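Boards > Shop Floor > Automation and Us

Stundeck arm in the staff kitchen / returns desk – anyone else living with one?

qwijibo_61
We test fridges and cupboards for Atby. Used to be four of us opening doors and moving groceries for a living. Now the arm does the doors and I write down what the arm did. My title went up a grade. My hands have gone soft.

metby_nights
So you got promoted out of the fun part. Same at our place. Management ran 2,236 cycles over one long weekend and came back glowing. Then they asked us to check all 2,236.

ratih_l
I don't buy the gloom. My shoulder was wrecked from door testing, and since March I sleep on my left side again. You can have my share of the fun part.

qwijibo_61
Fair, and I'm glad about the shoulder. My gripe is the meetings. We now have three people discussing where a potato should go.

pasaribu_pete
Who decides where the potato goes?

qwijibo_61
Farah Ismail, and she takes it seriously. Most of it gets tried in the simulator first. I used to come home with a sore back, now I come home having looked at a gray door from the inside all day.
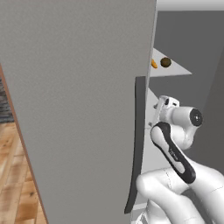 And the simulator people keep different hours from the rest of us, so the kitchen is quiet at lunch. Danish used to do the crossword out loud. He went over to the software side and eats at his desk.

metby_nights
That's the bit I'd complain about. Pay's fine, work's easier, and I've got no one to swear at.

ratih_l
You could swear at the arm.

metby_nights
Tried it. Went in the log.

nuala_h
Did they retrain the other two, or just let them go? Our lot promised training and we got a PDF.

qwijibo_61
One retrained, one took the money. I got the PDF too – it has a quiz at the end.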